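Kaimal 300 wire display basket stand, reviewed after 7 weeks on a shop floor

By Fathima Howlader
13 August 2024

The catalogue page for the Kaimal 300 makes a lot of promises. Heavy-duty, tool-free, fits any retail environment, professional finish. I have bought enough shop fittings off pages like that to read them with one eyebrow up, and I ordered a single unit before letting my business partner, Elaheh Rahimi, talk me into four.

We run a kitchenware and homewares shop. Most of what we sell from dump bins is small, cheap and awkward to stack, so a tiered stand near the register ought to suit us well. The old one was a Gremar and it lasted years, though the castors were shocking by the end.

The Kaimal arrived flat in one carton with the instructions printed on the inside of the lid, which I had already slashed with a box cutter. My fault, but put a sheet of paper in there.
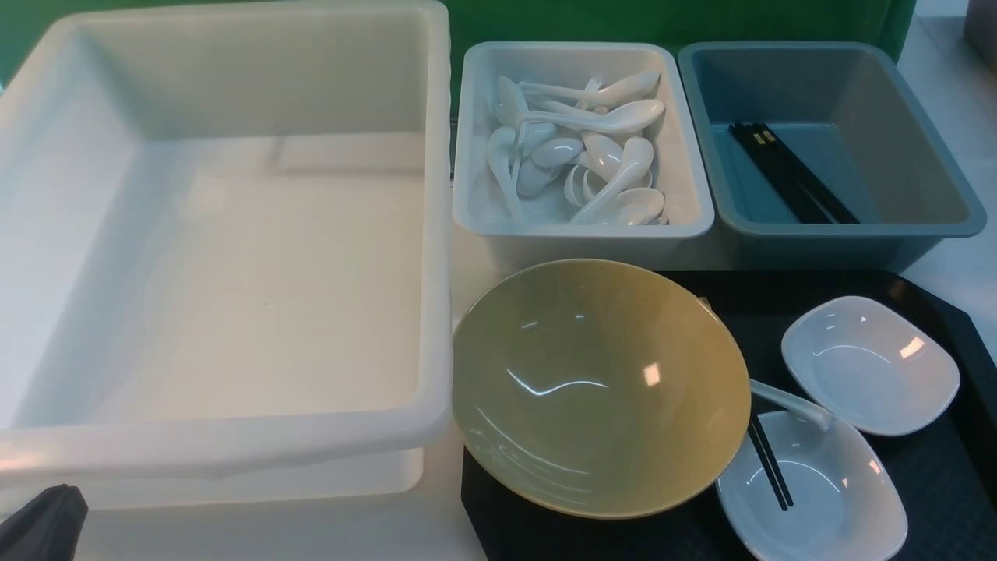 "Tool-free" is a stretch. The three baskets hook on to the uprights by hand, fair enough, but the base is held with hex bolts and the key supplied is so soft it rounded off on the second one. I used my own. Allow 29 minutes if you have someone to hold the uprights, longer if you don't.

Once it's up, it is steadier than I expected. I leaned on it. A customer's toddler hung off it. The top basket flexes a bit at the front but the frame stays put, and the welds on ours are tidy except for one rough spot underneath that I took a file to. The grey powder coat has already chipped where the hooks sit, and I doubt the white version would hide it any better.

The load rating is where I start grumbling. Kaimal says 100 kilos for the whole stand and gives no figure per basket. I emailed to ask and got the catalogue page back as an attachment. We keep tea towels up top and the heavy stock on the bottom tier, and I wouldn't try it the other way round.

Wire spacing is the other one. Anything narrower than a whisk handle slides through or pokes out at ankle height. Kaimal sells clear liners to fix this, at a price that made me laugh, and they weren't in stock anyway. I cut some corrugated plastic to size and it does the job, but I shouldn't have to finish a product I've paid for.

The castors roll well on our vinyl floor and badly on the mat by the door. Two of them lock. The locks are small and stiff, and you will want closed shoes. 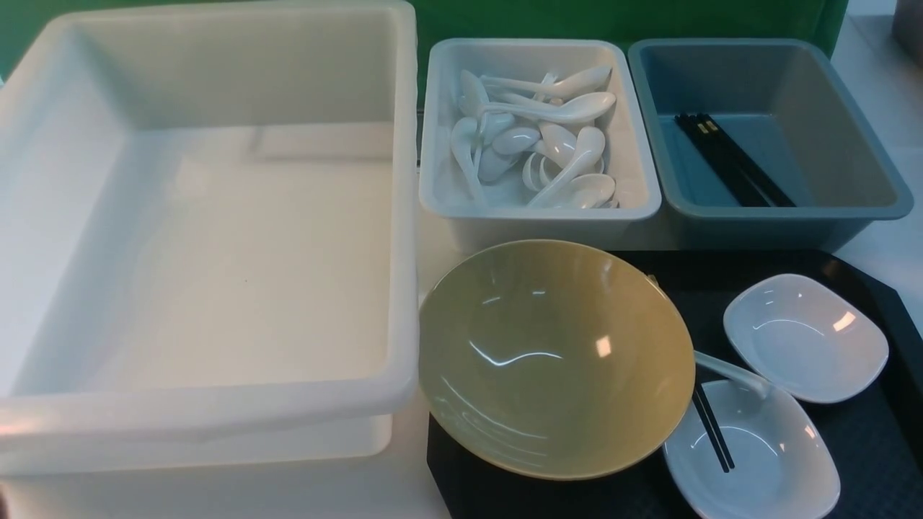
VALUE AND ALTERNATIVES

We paid $300 delivered. The Drikholm equivalent costs less and has closer wire, but the one I saw at a trade day in June wobbled with nothing in it. Prela makes a nicer stand with a proper ticket strip on each tier. It's dearer again and you have to order two.

The ticket strip matters more than you'd think. Kaimal gives you one plastic sign holder that clips to the top basket and falls off when anyone brushes past. Ours lives in a drawer now and we use cable ties.

Warranty is a year on the frame, with castors and coating excluded, so the parts most likely to go are the ones you'd be paying for.

Elaheh likes it more than I do and has pointed out that it sells tea towels. It does. I've agreed to a second unit for the back wall, where it won't need to be moved and the castors can't annoy me. The other two can wait until I see how the first one looks after Christmas.

Rating: 3 out of 5
Would buy again: one, yes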